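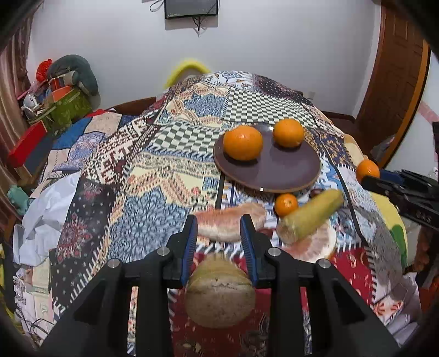

Home > Elsa Haugland > Threads

Posts Replies Media Likes

Elsa Haugland
Tue 3 January

New year, new batch! I'm back to collecting pick-and-place examples for Hura, our little policy that is supposed to learn how to put food on a plate in a home it has never been in. Gollau (the first set, from October) was all tabletops, nice flat gray ones, and Hura got very good at nice flat gray tables and pretty bad at everything else. So now we're doing soft surfaces. A patchwork quilt with checkerboard, paisley and red mandala prints is about as far from a gray table as I know how to get, and a brown plate with oranges on it is a target even I can find in all that pattern.

I love how much harder this is. On a table the height of a thing is the height of a thing. On a bed every object sinks a little, and it sinks differently depending on what's next to it. You press down for one piece of fruit and its neighbor rolls over to say hi.

Round stuff first. Melons are at the limit of how wide the fingers open, so the approach has to be dead center, and I go slower than feels natural. Oranges are easy. Tangerines are easy if you don't squeeze. Corn is my favorite because it has an obvious long axis and the model can pick up on that from very few examples.

Peeled pomelo segments, though! Soft, slippery, shaped like nothing else in the set. I have a whole page of notes just on those.

Some numbers for the people who asked last time. Gollau ended at 1,871 episodes after cleaning. The soft-surface set is called Tiltness and the goal is 1,000 for the first release. We're at 375 right now, which I'm really happy with, considering how many of the early ones I threw out.

Why I threw them out: I was too good at it. Sounds like bragging but it's a real problem. I'd done the same reach so many times that every episode was one smooth line from start to finish, and a model trained on that has no idea what to do when it's a finger's width off. Now I miss on purpose in a share of them. Come in crooked, stop, back up, fix it, grab. Those recoveries are worth more to me than another clean pick. 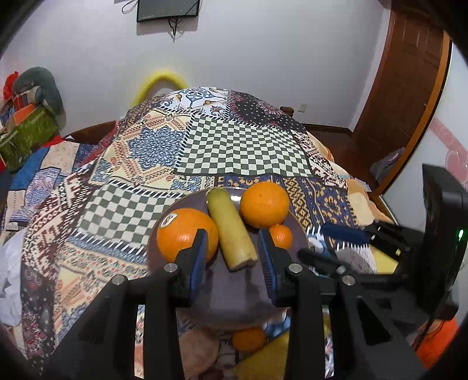
Same goes for crowding. If the plate is always empty when you place something on it, the model learns that plates are empty. So I let it fill up and keep going, and the last placement has to find a gap between whatever is already there. Sometimes there's barely a gap and you have to lower the piece in at an angle. Great data. Slow data.

Someone asked about pad wear. Ridged pads hold up fine with citrus, but I wipe them between episodes when I've been handling anything peeled. Juice changes the grip and I don't want "sticky finger" to be a hidden variable in half the set.

Labeling is the part I'm still working out. For Gollau we wrote one sentence per episode. For Tiltness I'm trying two, a plain one ("put the banana on the plate") and a fussier one ("put the banana between the oranges"). Ekström, our eval script, scores them separately. First check on 17 held-out episodes: the plain ones do fine and the fussy ones are all over the place. Too small to mean much, but I was grinning anyway, as a few of the fussy ones landed exactly where I'd have put them.

Next up is changing the light. Everything so far has been daytime, so I want an evening run with just a lamp, then one with the fruit in different starting spots. After that, maybe a wool blanket.

If you've collected on bedding or couches, tell me how you decide when an episode starts! I've been cutting at first motion and I'm starting to think that's too late.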